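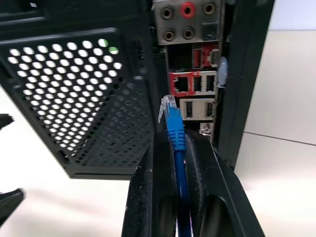

5 March 2019

Quick one, dinner's on.

Went to the council meeting at Clumosley last night about the creek plan. Packed. 60 chairs put out and people standing along the back wall by the time I got there (parking was hopeless, ended up way down by the Quinlan Street shops).

So the short version. Council wants to replant the banks from the footbridge to Pludstead Road. 900 native plants, mostly sedges and bottlebrush. Great, all for it. But nothing in there about the stormwater drain at Ceder Park, and that's where the rubbish comes in! Every big rain. Chip packets, bottles, half a tyre once.

I asked about a litter trap. Got told it's "under review". Was under review last August too, I've still got the email.

There's a petition going, 69 signatures when I added mine. Paper only for now, at the library desk and the bakery. I said I'd help get it online, havent started. Maybe tomorow night.

Other bits:

- green bins going weekly, finally
- the nature strip rules are changing, you can grow veggies now if they're under knee height
- bus shelter at Pludstead, no news

Submissions on the creek close in nearly 40 days. Form's on the council site, a bit buried, look under Parks. You don't need to live on the creek side to put one in.

Rice is boiling over, gotta go.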